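Magnolia 'Dristar' dropping buds before they open

Forum: Trees and Shrubs > Flowering trees
Replies: 6

hallam_clay
I have a Magnolia bought as 'Dristar' from the Fadlow nursery, planted three years ago in heavy clay, pH 6.8 by meter. Height is now 288 cm. It sets plenty of flower buds in late summer. From January onwards a good share of them turn brown inside the scales and fall. Those that survive open normally, pale pink outside and nearly white within. No sign of scale insect or canker. Is this frost, water or feeding?

Jolien Geerts
Slice a few of the fallen buds lengthways. If the outer scales are sound and the centre is brown, suspect cold injury after a mild spell. If the base of the bud is soft and discoloured where it meets the twig, look at drainage first. The two are often confused.

What is the exposure? An east wall is the worst position for an early magnolia, as frozen buds thaw too quickly in morning sun.

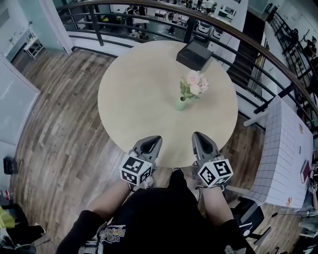 I would also stop any nitrogen after midsummer. Late soft growth ripens poorly and the buds at the ends of it are the first to go.

multbridge_arb
I don't agree on the east wall. It is repeated in every book, but at Multbridge we have the same clone on east and west sides of one building and the losses are much alike. Soil moisture in August and September matters more. The buds are forming then, and a dry tree makes weak ones. On clay that has shrunk and cracked you can lose half the fine roots without seeing a wilted leaf.

Mulch with composted bark, 85 mm deep, kept clear of the trunk. Water once a week in a dry August.

hallam_clay
Sliced nine. Seven brown in the centre with sound scales, two soft at the base. The tree stands in the open, with a hedge to the north. No feed since planting. The clay does crack in summer — wide enough to get a finger in.

Milan Van den Broek
Seven out of nine points to cold, so Jolien is probably right about the immediate cause. Dry roots may still be why the buds are tender. The two explanations don't exclude each other.

One warning about the name. 'Dristar' has been sold on at least two rootstocks, and plants on the more vigorous one tend to break early. Look for a graft line at the base and note any suckers below it. The old Zeman garden list, last revised in 1923, has a pink magnolia that some people say is the same plant, but the leaf measurements don't match and I wouldn't rely on it.

multbridge_arb
The rootstock point is fair. I would still put the mulch down first, as it costs very little and the tree will benefit whatever the cause. Fleece on something that size is a nuisance and tears the buds in wind.
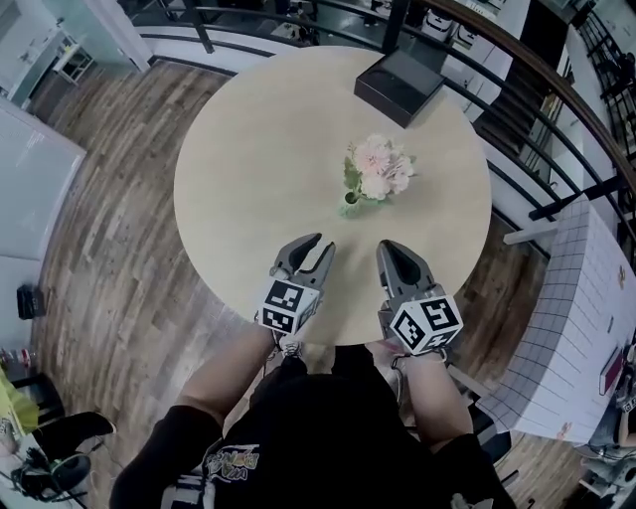
Re: Pruning out the dead tips

hallam_clay
Graft line found, one sucker below it, now removed. Several of the upper twigs are dead for the last few centimetres. Can I take these back now or should it wait?

Jolien Geerts
Wait until the leaves are fully out, then cut to a live bud. Magnolias bleed if cut in late winter and the wounds close slowly. Midsummer is the usual time. No wound paint.

multbridge_arb
Agreed on that one. Scratch the bark with a thumbnail before cutting — green underneath means leave it.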